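Butcher block

Butcher block is a building material made by gluing strips of wood together into a thick, solid slab. It is used for countertops, work tables, cutting boards and bench tops. The name comes from the heavy blocks on which butchers once cut meat, although most of the material sold under the name today is never used for that purpose.

Construction

There are three main types, which differ in the direction of the grain. In edge-grain block, long strips are set on their sides so that the narrow edges form the surface. It is stiff, fairly cheap to make, and the most common type for counters. In face-grain block the wide faces of the boards are turned up. This shows more of the grain pattern but marks easily under a knife. End-grain block is made of short pieces standing upright, with the cut ends forming the top, often in a checkerboard pattern. A knife edge tends to pass between the fibers, and small cuts are less noticeable afterward.

Strips may run the full length of the slab or be made up of shorter pieces joined end to end. Full-length strips cost more. The pieces are planed, coated with glue, clamped until the glue sets, and then sanded flat.

Woods

Hard maple is the traditional choice in North America. It is pale, dense and close-grained. Beech and birch are widely used in Europe, and oak, walnut, cherry and ash are also common. Open-grained woods such as red oak take up water more readily and are less often used for cutting surfaces. Softwoods dent easily and are mostly limited to light-duty shelves and benches.

Movement

Wood swells and shrinks across the grain as the humidity of the air changes, and a glued slab does the same. Tops are therefore fastened to cabinets or frames with slotted brackets or oversized screw holes that let the wood move. A wide top screwed down tightly may cup or split - most often in the first heating season.

Finishes

Surfaces that touch food are usually treated with mineral oil, sometimes mixed with beeswax. The oil does not harden and has to be renewed from time to time. Drying oils such as tung oil form a tougher finish. Varnish and polyurethane are common on desks and work tables but are not suited to chopping, as knives cut through the film.
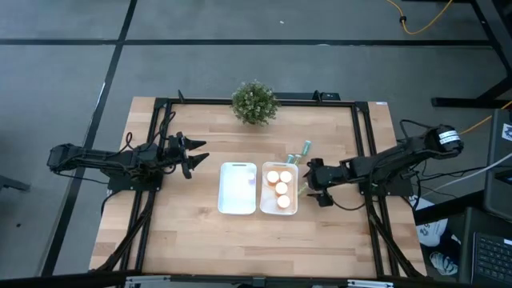 Work table with a light butcher-block surface

Care

Spills should be wiped up promptly, and standing water can leave dark stains, mainly around sinks and on woods rich in tannin. Stains and shallow cuts can be sanded out and the spot oiled again. Hot pans may scorch the surface. Boards are washed by hand and dried standing on edge - a dishwasher can open the glue joints.

See also

Cutting board
Glued laminated timber
Workbench
Wood finishing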